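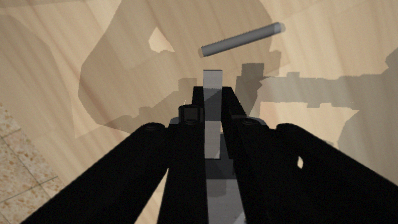 Gervasio Alarcón had told me to come by at three, and when I got there he was on the phone arguing about freight. He waved me toward a stool and kept arguing. Ten minutes later he hung up, wrote a number on the back of an envelope and underlined it twice.

"Delivery," he said. "I always forget delivery."

Gervasio does the equipment planning at Orellana, a shop that makes and finishes small metal parts, and this is the year they're finally buying a robot arm. I've wanted to talk to him for months (we're headed down the same road where I work, only slower) and I figured he'd have a nice tidy spreadsheet to show me. He does have a spreadsheet. It has a tab called "old" and a tab called "older."

I asked where he started, and he said with the gripper.

"Everybody wants to talk about the arm first. How far it reaches, how much it lifts. Fine. But the arm doesn't touch my part, the gripper does. So I asked for two-finger grippers from everyone, and then I made them all do the same dull thing in simulation, pick up a plain rod off a table."

A rod lying crooked, I should say. He was pretty stubborn about that. His parts don't come to the station lined up, and he didn't want to see a demo where they did.

"If it's sitting at an angle, the wrist has to turn. If the wrist turns, maybe the arm gets close to something. I want to find that out on a screen, before I've signed."

The simulation work went to Hivier, and he's a big fan. They charged him by the week, and he ran both of the arms on his short list through the same setup, down to the wooden table. He likes to watch from right behind the gripper, looking down past the fingers. I asked if that was useful or just fun and he laughed.

"Both! You see how much room there is next to the fingers. I looked at that view and went back and made the station wider on paper. On paper that's free."

Then we got to the money, so I moved my stool closer. His first budget had one line for the robot and one for "other." His boss sent it back the same afternoon. The new one has lines for the gripper, spare fingers, the stand, guarding, wiring, training, and the freight he'd just been yelling about. Spare fingers alone came to $1493, and he'd had zero down for them the first time around.

"Fingers are a wear item. You buy shoes, you don't buy one pair for your whole life."

The short list was Somitz and Kitudus. I won't print his full quotes because he asked me not to, but I can say that the cheaper one stopped being cheaper once the extras were in. Kitudus wanted a separate yearly fee for the software. Somitz folded it in, but had a lead time of 79 days, and that made him nervous with a big order due in January.

So which one? He made a face.

"Somitz, probably. Ask me Saturday. I'm coming in to go through it one more time when the phones are quiet."

I wanted to know how he'd explain the payback to people who don't care about robots, and he pulled up the one tab he seemed really proud of. It figures the robot runs 65 percent of the shift. The salesman's version said 100.

"I crossed that out in front of him," Gervasio said. "My coffee machine doesn't run at 100. There are changeovers, there's somebody hunting for the right tray. If it only pays for itself on a perfect day, I don't want it."

He's also keeping the simulation going after the purchase, which surprised me. Hivier gets a small line in next year's budget too, mostly for new part shapes. When a customer sends over a drawing, he wants to try the grip before he quotes the job.

I asked what he'd do over. He thought about it, picked up the envelope again, and said he'd have brought in the electrician a lot sooner. The spot they'd picked has one outlet, and it's behind a cabinet that weighs more than the robot does. Moving the cabinet is now its own line.

Then the phone rang, and it was freight.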